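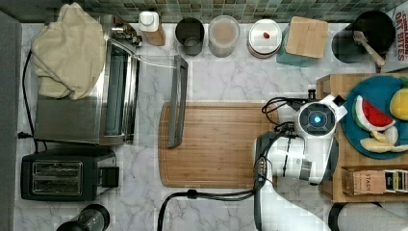 Kitchen worktop, toaster oven end.

Review: Orozco laser measure, used for viewings and letting plans
2022-05-10

Bought this after the old tape finally gave up. I do floor plans for a small lettings office, Stistulby and the villages round it, so it gets used most days. Quick notes, typing between appointments.

Good bits. Fast. Reads off pale walls no trouble, even in the long barn conversion Helmut Frerichs is selling. Remembers the last 54 readings, handy when you're on the stairs with no pen. Area button does the sum for you. Came out at 1163 square feet for the barn, and the surveyor had the same. 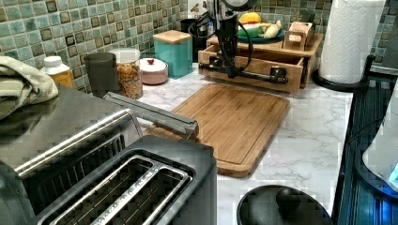
Not so good

Hopeless outdoors in sun. You can't see the dot past the patio, so forget gardens and boundaries. Screen is tiny. The app wants you to log in evry time and it dropped 3 rooms from a plan I'd already saved. Had to drive back. Not happy.

Also the belt clip. Snapped in November, second week I had it. Jenetti sent a new one free, fair play to them, but it took ages.

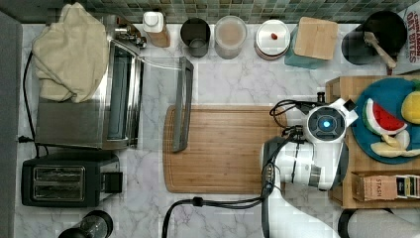
Compared with the Finer one Reiko Hosoda uses in our office, mine is quicker but hers feels tougher and has a proper backlight. Hers cost more. If you mostly do flats and small houses get the Orozco. Plots of land, no, get somthing else.

Four stars. Would be five if they sorted the app.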